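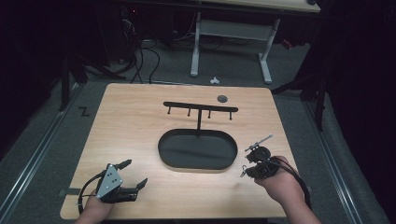

Attachment 1: Phelan stand on the table, grey disc towards the back

Ornier Customer Support
Ticket: Phelan stand, black, crossbar turns under load
Status: Closed (customer keeping item)
Opened: March 20, 2015
Customer: Eusebio Nina
Handled by: Hacer Sarıgül
Copied in: Mikkel Baldursdóttir (workshop), Ketill Vestergaard (returns, Flunbridge)

Eusebio Nina wrote:

Hello. I bought one of your Phelan stands in black, from the shop in Devudley, as a home for necklaces and whatever comes out of my pockets. Photo attached. The tray is faultless. It lies there and things go in it, and I have no notes.

The top half is less settled. When I hang anything on an end peg the whole crossbar swings slowly round the stem, like a weathervane with a very local wind. It starts in line with the tray. By morning it has gone off to face the window and the necklaces have gone with it. I turn it back. It waits until I'm out.

Weight doesn't seem outrageous to me. The heaviest thing on it is a pendant belonging to my partner Ditte, which I put on the kitchen scales and which came to almost 100 g. The box says nothing about a limit. The box says "For the things you love", and I can't weigh anything against that.

There is also a small round grey disc, which you'll see on the table behind the rack. It was in the carton. Is it yours? It doesn't seem to belong to any part of the stand and I've been moving it from one surface to another ever since.

Eusebio

Hacer Sarıgül wrote:

Hello Eusebio, thank you for the photo and for weighing the pendant, most people tell us "quite heavy".

The stem on the Phelan goes down into a socket at the back of the tray and is held by one screw from underneath. If the screw is slack, the stem turns and takes the crossbar with it. Could you check these for me please:

1. Empty the tray and take everything off the pegs.
2. Turn the stand over and lay it on a folded towel with the crossbar hanging over the side of the table, so you aren't resting it on the pegs.
3. Find the screw below the stem. It may be under a round sticker the same colour as the tray.
4. Tighten with an ordinary cross-head screwdriver until it stops. Please don't go further than that.
5. Stand it up again, hang one light thing on an end peg and see if it moves.

On the disc, I'm asking the workshop. Please don't throw it away yet.

Hacer

Eusebio Nina wrote:

Done, in order, with towel.

The sticker was there. It's a good sticker. It came off in eleven pieces and I now have a fingernail I don't recognise. Under it was the screw, which was loose enough to turn with the injured finger, so you were right about that.

Tightened until it stopped. Hung a thin chain on the left end peg. Nothing moved. Hung the pendant on the same peg. Nothing moved for the whole of dinner. I went to bed feeling handy.

This morning it was facing the window.

Also, with the screw done up the crossbar no longer starts straight. It sits a few degrees off the tray, the way a picture does in a dentist's waiting room. If I loosen the screw to straighten it and tighten it again, the last half turn drags the stem round with it. I've tried aiming off to allow for this. I've now been late for work over a jewellery stand.

Eusebio

Hacer Sarıgül wrote:

Sorry about the fingernail. And the work.

I've passed this to Mikkel in the workshop, who knows the Phelan better than I do. He aims to answer within 72 hours. In the meantime, if you hang the pendant on one of the two inner pegs it will pull less on the bar. That isn't a fix, it's just somewhere to put it.

Hacer

Internal note, Hacer to Mikkel (not visible to customer)

Third Phelan since November with a wandering crossbar. The other two gave up and sent theirs back, this one has a screwdriver and a sense of grievance so we may get some useful answers. Did something change? Also he has a small flat round grey disc that came in the carton. See photo. Ours?

Internal note, Mikkel to Hacer (not visible to customer)

Yes, something changed. The early ones had a washer under the screw head. The later ones were supposed to have it too. I opened a sealed carton from the shelf and there isn't one, so somebody at the assembly end has saved us a washer. Without it the screw grips the stem directly and winds it round, which is his crooked bar, and then works slack again, which is his weathervane.

The disc isn't the washer. The washer is shiny and has a hole in it, as washers do. I can't say what the disc is from a photo. It isn't on my parts list for the Phelan or for anything else we put in that carton.

I'll write to him myself.

Mikkel Baldursdóttir wrote:

Hello, Mikkel from the workshop. Your screw is missing its washer. This is our mistake and I'm posting you a washer and a slightly longer screw, plus a new sticker in case you miss the old one.

When they come:

Take the old screw out completely. Hold on to the stem while you do it, it will come away from the tray.

Look at the bottom end of the stem. There's a flat filed on one side. It should face the front, meaning the tray side. Yours may well be facing somewhere else after all the turning, and if it is, the bar will never line up whatever you do with the screw.

Push the stem home with the flat to the front. You should feel it seat. If you don't feel anything, twist it a little either way until you do.

Washer on the new screw, screw in, tighten by hand. Then a quarter turn with the screwdriver, holding the crossbar with your other hand. If you can find a second person to hold the crossbar, better.

Leave it with nothing on it overnight, then load it. Heaviest things towards the middle, or one at each end. All of it on one end is asking a lot of a stem that thin, washer or no washer.

I don't know what the disc is.

Mikkel

Eusebio Nina wrote:

Envelope arrived, thank you. Everything in it, and the sticker is a beauty.

The flat on the stem was facing the back. I don't know if it left you like that or if I did it during the aiming-off period, and I suggest we both leave the matter there.

Ditte held the crossbar. She held it by the pegs, and would like it recorded that the pegs are sound. It went together on the second try. On the first I had put the washer down in the tray, where black things and small things and my reading glasses go, and tightened the screw without it.

Bar is straight. Pendant on the left end, two chains and a spare key on the right, and the middle pegs free. Will report.

Eusebio

Automatic message: This ticket has had no activity for 7 days and will be closed. If your problem is not solved, simply reply.

Eusebio Nina wrote:

Replying, though the problem is solved. No movement at all. I put a pencil mark on the table under one end of the bar to be sure, and the bar is still over it, and now I have a pencil mark on the table.

I did try the pendant, the chains and the key all on one end, out of spite. It turned perhaps the width of a fingernail in a day. I've moved them back and said nothing to it.

That leaves the disc. You can have it back if you want it. I've tried it under the tray (tray rocks), under the stem (no) and under the short leg of a chair in the hall, where it's too thin, or the chair is worse than I thought.

Eusebio

Ketill Vestergaard wrote:

Hello, Ketill from returns in Flunbridge. I've been copied into this since the start in the expectation of a parcel. I understand there isn't going to be one.

Regarding the disc: I asked at the packing bench and was shown a drawer. I don't think I should say more than that. You're welcome to keep it. If you would rather send it back, please write the word DISC on the envelope, as we have no code for it.

Ketill

Hacer Sarıgül wrote:

Closing with the customer's agreement. Stand kept, no refund wanted. Refunded the cost of one tube of hand cream as goodwill.

Resolution: washer missing under stem screw. Sent washer, longer screw, sticker. Stem refitted with flat to the front.

Follow-up: Mikkel is going through the 31 Phelan cartons left on the shelf. Stand instructions to get a line about spreading the weight across the pegs. Disc: open.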